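Disassembly cell: what changed in the planner this month

November 29, 2019

The Trurnach cell has spent most of November on desktop computers. After the flat-panel work in the summer we wanted something with more depth to it, and an open tower case has plenty: sheet metal on all sides, a drive cage, a board covered in parts that break, and a lot of cable. The target task is narrow. The arm has to reach in, find the hard drive, work out what is holding it, and release it without damaging the motherboard or tearing anything off the power harness.

We are still collecting demonstrations for this. A person leads the gripper to the drive bay and the wrist camera, joint positions and finger opening are logged together. The recordings go into Qian, our logging and replay tool, and the planner team pulls from there. As of this week the set holds 1248 usable reaches.

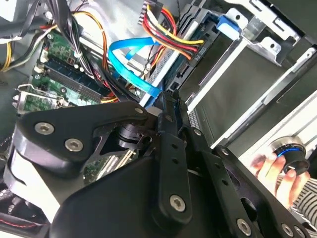

The largest change is in how the planner treats cables. Until now, everything the perception stack reported went into the collision map as a solid. That works for the cage and the case walls. It works badly for a SATA cable, which can sit right across the only sensible approach and would move out of the way with a light push. The old planner would look at a case like that and report no path. In the logs this was the most common reason for a failed plan by a wide margin.

Balell 3 splits the map into two layers. The hard layer holds sheet metal, the board and anything mounted on it, and the drives. The soft layer holds cables and loose wires. Paths may not cross the hard layer at all. They may cross the soft layer at a cost, and the cost goes up with the thickness of the bundle and with how close the contact is to a connector. A thin data cable in mid-span is cheap to brush past. A power bundle right at its plug is nearly as expensive as metal, and it should be, given what happens to a header when the gripper leans on it.

The labels come from the wrist camera only. We tried adding the fixed overhead camera and took it out again. Once the gripper is inside the case the overhead view is mostly gripper, and the fused map got worse as the arm got closer. The wrist view has its own version of that problem, because the fingers and linkages cover a large part of every image. We now render the gripper model at the current joint angles and mask those pixels before segmentation. Before the mask went in, black linkages were regularly labeled as black cable, and the planner would try to steer the gripper around itself.

The mask has to be in step with the image. If the joint reading is late, the rendered finger lands beside the real one and a strip of black metal leaks through as an obstacle. Qian stamps both streams on the same clock now, and the planner drops any image whose nearest joint reading is too old. This lowers the frame rate during fast moves. Fast moves inside a case are not something we want anyway.

Colors help more than we expected. Bright blue data cables and the yellow, red and orange of the power wires are easy to pick out. Black cables over a green board in poor light are still the main source of missed labels, and flat black cable is worse than round. Please keep recording those cases, even when the reach itself goes wrong.

A few notes on contact. The final approach to a drive bracket is now a separate stage with its own controller. The planner brings the fingertip to a standoff point and hands over. From there the arm moves along a single direction under a force limit until it feels contact or runs out of travel. Running out of travel counts as a miss, and the arm backs out along the same line. It does not search sideways. We had a sideways search in Balell 2 and it was the cause of both bent mesh strips in October.

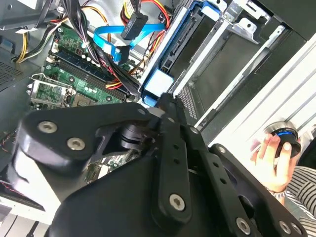
The force limit is set per part class in the config file, under the contact section. Plastic brackets and clips have a lower limit than sheet metal. If the class is unknown the controller uses the lowest limit in the file, so a missing entry will show up as an arm that stops early. Three people reported this as a bug. Check the config first.

Prasau has been running the same build on its own bench, and the first comparison is useful. Both sites ran 100 planned approaches on the same case models. The two-layer map found a path in most of the layouts where the old planner gave up, at both sites. Prasau saw more early stops, which we traced to a wrist force sensor that had not been zeroed after a tool change. The startup script now refuses to run until the zero has been taken with the arm clear of the case.

Planning time has gone up. The soft layer makes for a larger search, and in crowded cases the planner can hit its limit of 2000 expansions before it settles. When that happens it returns the best path so far and marks it in the log with a yellow flag. Those paths are legal with respect to the hard layer but may push through more cable than they need to. Raising the limit helps a little. Better starting poses help more, so we are adding a small library of them, picked from the demonstrations by case layout.

Known problems in this build:

Replay in Qian shows the soft layer one step behind the arm. The data is correct and only the viewer is wrong.

Drive cages with many punched holes sometimes come back with gaps in the hard layer. Use the "close holes" option until the fix is merged. It is off by default.

Cables that move after the first contact are not updated until the arm returns to standoff. Updating during contact is on the list for the next release.

The build is on the internal package server for both sites. Old logs will open in the new viewer, but old config files need the contact section added by hand; there is a template in the docs folder. Send failed plans with the full Qian recording attached, as the planner log alone does not include the label maps.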